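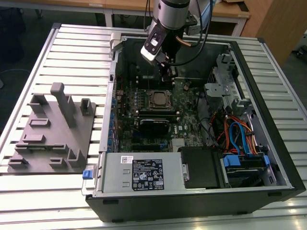 Frequently asked questions about bringing us your old computer

Berklow Repair and Reuse, Halonen Street

We receive many of the same questions at the counter and by e-mail, so I have collected the answers on one page. If your question is missing, please write to us and I will add it.

What do you accept?

Desktop computers, laptops, flat monitors, keyboards, mice, routers and the cables that belong to them. The computer does not need to work. We do not accept printers, old glass monitors, televisions or anything with a swollen battery. For swollen batteries please ask at the council recycling centre in Stusteck, where they have a proper metal box for it.

Do I have to pay?

No, not for private persons who bring up to 4 machines at once. For companies and schools we charge for collection, and the price depends on the floor and on whether there is a lift. Please tell us truthfully about the lift.

What happens with my files?

Before a drive goes to another person it is wiped completely, and this can take a whole night for a big one. If the drive is faulty and cannot be wiped, we drill it. You can also remove the drive at home and keep it. We will take the computer without it, and it makes no difference for us.

Can I get my photos back before you wipe it?

Yes, if you say so when you hand it over. Afterwards it is too late. Copying costs 15 in the small tariff and you must bring your own memory stick or external disk. We do not repair damaged drives for data. This is special work and we would only make it worse.

Should I clean the computer first?

A little, please. Wipe the outside with a dry cloth. The inside you may leave to us, in particular if you have never opened a computer before.

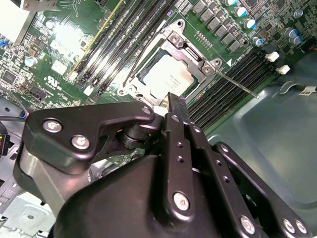

Answers collected by Noemi Ferreira
Workshop coordinator, Berklow Repair and Reuse

Can I take out the processor and bring it separately?

Please leave it in its place. The processor is held under a metal plate with a lever, and it is safest there. When it travels loose in a pocket or an envelope, it easily gets damaged. The same is true for the motherboard: it travels best inside the case, with the screws in. If you have already taken things apart, put every part in its own paper bag and write on the bag what it is. Plastic food bags are not good for electronics.

My computer has a password. Do you need it?

Usually not. The exception is a password which the machine asks for before the system starts. This one we cannot always go around, and without it a good laptop may end as spare parts. The same goes for accounts that lock the device to its owner. Please sign out at home.

How old may it be?

There is no fixed limit. Machines up to ten years old often find a new user. Older ones are mostly taken apart, and the memory, fans and power supplies are used again if they pass the test. Last year we took in 1614 items, and 131 of the complete computers went to families and to pupils in our town. The waiting list is always longer than the shelf.

Who receives the computers?

People who are registered on our list. You can register with a letter from a school, a social office or an employer in training. We do not ask about your income at the counter. Each household may receive one computer in three years.

Which system is installed?

A free one, called by us simply "the Suvero set", because it was first put together for the evening classes in the Suvero building. It has a browser, an office program, a mail program and a video player. If your computer has a valid licence for another system, we can leave that one in place.

Is there a guarantee?

We give six months on desktops and three months on laptops. Batteries are excluded. If something fails in this time, bring the machine back with its power cable and we will repair or exchange it. Please do not open it yourself in this period.

Can I buy spare parts?

Yes, in the afternoon from 2 pm. Memory, cables and power supplies are in the drawers on the left side of the counter. A list of parts hangs next to them, with about the prices you must expect. We do not reserve parts by telephone.

Do I get a receipt?

Everybody who brings something gets a paper with the date and the type of machine. Companies can also have a certificate of wiping with the serial numbers. It needs two weeks.

Where can I park?

Behind the building, entrance from Halonen Street. The first 300 metres of the street are one-way, so come from the side of the station. There is a trolley by the back door. Please ring the bell, and wait a moment if we are in the cellar.

Are you open during the holidays?

We close for two weeks in April. In this time please do not leave computers at the door, also not under the roof. The rain comes in from the side there.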